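Trying before buying: my morning with the Lusarus

Regular readers will know I've been grumbling about robot demos for ages. You turn up, you get a coffee, a very smooth person shows you a very smooth video, and you go home none the wiser. So when Pristau wrote to say they were starting hands-on sessions for their two-armed machine, the Lusarus, I booked myself in before I'd finished reading the email!

The idea is simple enough. You pay for a half-day slot, you bring a job you'd like done, and one of their people sits with you while you have a go at teaching it. Groups are kept to 3, and you get 2 hours with the robot itself. The rest is paperwork, safety chat and biscuits (decent ones, I'm pleased to report).

I'd asked for cloth. I help out a friend who runs a small linen hire business, and sorting and folding is the bit that eats her week. It's also the bit that makes robot people go quiet, as fabric flops about and never looks the same twice. A box is a box, but a napkin is a different shape every time you pick it up.

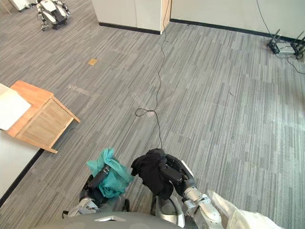 Nabila Ghoneim, who was looking after my session, suggested we forget about folding to begin with and just get comfortable with holding. Good advice. I'd arrived with grand plans for fitted sheets, and she was very kind about them. The fingers on this thing are much more hand-like than I'd expected, and I spent far too long simply opening and closing them with a silly grin on my face.

What did I like? The teaching side, mostly. I'm no programmer and I never felt lost. The handbook is 14 pages long with big type, and you can send questions for 50 days afterwards, so you don't have to think of everything on the day (I've already sent a few, sorry Nabila). I also liked being told plainly what it wouldn't suit. My friend's king-size duvet covers got a firm no.

Grumbles, then. The booking form is a pain and lost my details halfway through. I'd have liked longer on the machine and less time on the welcome talk. And there's still no clear price for buying one outright, only for hire, and even that depends on which support plan you pick. I did ask. I was given a leaflet.

Would I go again? Yes, I think so, though next time I'd take a bag of my friend's real stock and one very specific job. If you're curious, the next round of sessions starts after Wednesday, April 17, 2024, and you book through Pristau directly. Ask for a morning slot if you can get one, the parking is hopeless after lunch.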